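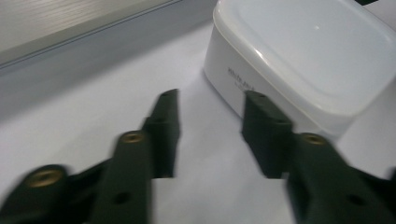

From: Ladi Okafor
To: Plornunness kitchen list
Date: 16 April 2025
Subject: Re: Containers in the shared kitchen

On the list, Uchida wrote:

> Can we settle what happens to food containers that get left on the
> tables? I moved two of them last week so I could eat lunch and then
> someone was looking for theirs all afternoon. I don't mind moving
> things but I'd like to know where they are supposed to go. Also, are
> the plain white ones shared or do they belong to people? I have been
> treating them as shared.
>
> Uchida

Both. The shared ones came with the kitchen and they are plain white plastic with rounded corners. Unfortunately a few people have bought the same kind, so the only sure way to tell is the label. Shared containers have a strip of blue tape on the bottom with the room number, 2257. If there is no blue tape, it belongs to someone and should be left alone, or moved as described below.

I went through the cupboard on Monday and put new tape on all the shared ones, as a lot of the old tape had come off in the dishwasher. If you took one home before then it won't have the new tape. Please bring it back and leave it by the sink and I will label it.

For containers left on the tables, this is what I suggest:

If it is empty and clean, put it on the open shelf to the left of the fridge. Lid underneath, please, so we stop ending up with a drawer full of lids that fit nothing.

If it has food in it and a name on it, put it in the fridge on the middle shelf and send the person a note if you know them.

If it has food in it and no name, it goes in the fridge too, and gets thrown out at the Friday clear-out with everything else that is unmarked. The container will be washed and kept on the open shelf for 2 weeks.

Uchida, the one people were looking for all afternoon was mine. It was on top of the microwave and it was fine.

On lids: there are 9 in the drawer that don't match anything we have. I have put them in a paper bag on the counter. Have a look before the end of the month — after that they go in the recycling.

The tables are white and they do stain. Tomato sauce and turmeric are the worst. A damp cloth works if you get to it the same day. After that you need the paste cleaner under the sink, and please use the soft side of the sponge, since the rough side has already dulled the table nearest the door.

Last thing, the Tirneck order. I am placing it next week and was going to add more containers of the medium size. The total without them is 71 dollars. If anyone would prefer glass, say so before then. Glass is heavier and the lids cost more to replace, but it doesn't hold the smell of onions.

Ladi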